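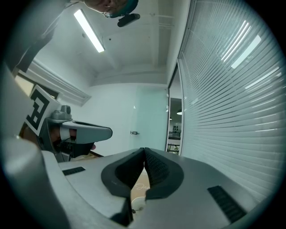
Close up, tan and white

Vokard Storage Box, medium
Sold by Upadhyay Home & Office

Rs 200 each. Packs of 21 also available, ask for price.

In stock. Almost 2,000 came in with the January delivery, 1,886 left at last check.

Strong card box with lift-off lid. For papers, shoes, wool, school books, whatever you've got too much of. Comes flat, folds up in a minute or so. No tape needed, no glue.

Colours: tan, grey, dark green. Green is slow to come, please ring before ordering.

Details
Lid: separate, same colour as box
Handles: cut-outs both ends
Label holder: not included, stick-on ones sold separately
Stacking: four high when full, more if its just clothes
Use: indoors only. Keep off damp floors

How to fold
Long sides up first, then the short ends over and tuck in. Press the tabs till they click. Lid folds the same way. If a tab bends don't force it, straighten and try again.

Delivery
Small orders go out next working day. Packs of 21 go by van, allow a week. Hill addresses longer, depends on the road. Someone needs to be in to sign.

Returns
Unfolded boxes only, with the order slip. Crushed in the post? Send a photo and we'll replace.

What buyers say

"Did the whole store cupboard with these. Lids fit properly, the old Irkine ones never did." Sunita Shakya

"Good box. Instructions too small to read, had to guess. Wanted green, got grey, they swopped it no fuss." Devendra Uniyal

"Holds A4 files standing up with a bit of room over. Would like a bigger size." Kiran Bisht

Large size: not yet. We have asked.

Bulk orders and schools: speak to Babita Bansal at the counter, or use the contact form.

Prices checked April 28, 2021. May change wihout notice.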